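Splitting the prompt by body part - anyone else seeing this?

lino_serra
Posted 7 September 2023
So I've been messing with how we label our humanoid fetch demos, and I got a result I didn't expect. Old way: one sentence per episode, "put the apple on the shelf." New way: a short line for the legs and a separate one for the hand, each with its own start and end. Same 181 episodes, same policy, same training time. Success on held-out placements went from 14 out of 40 to 21.

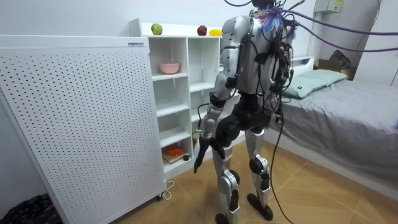
I only relabeled, no new demos at all, and it took me two evenings (plus a lot of coffee). The biggest gain was in the last step before the reach, where the old policy liked to shuffle forever.

tvmudaliar
Nice, but 40 trials is tiny. How many seeds?

lino_serra
One. I know, I know!

gorecki_d
Then I don't buy it yet. We tried nearly the same thing on the Orakzai set, 533 episodes, and got nothing. My guess is your extra timestamps are doing the work and the wording doesn't matter. Try it with the segments kept and the text scrambled.

lino_serra
OK, that's a fair test and I should have run it first. I'd still bet on the wording for the grasp part, though. 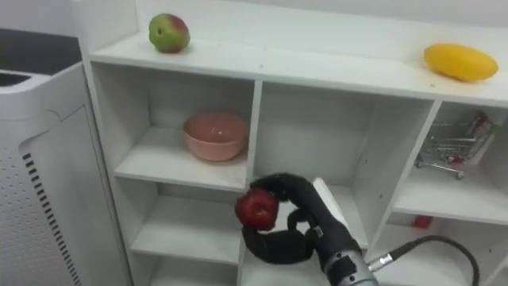
With fruit especially, the old labels never said when the hand should close, so the policy kind of averaged over it. Splitting that out gave me a much cleaner closing command in the logs.

valtteri_v
Cleaner because of the timestamps, which is Damian's point :)

tvmudaliar
I'm with Lino on this one, a bit. Our Cirnberg runs got worse when we cut the text. Different robot, so who knows.

lino_serra
Scrambled run is queued, three seeds this time. Will post the numbers either way.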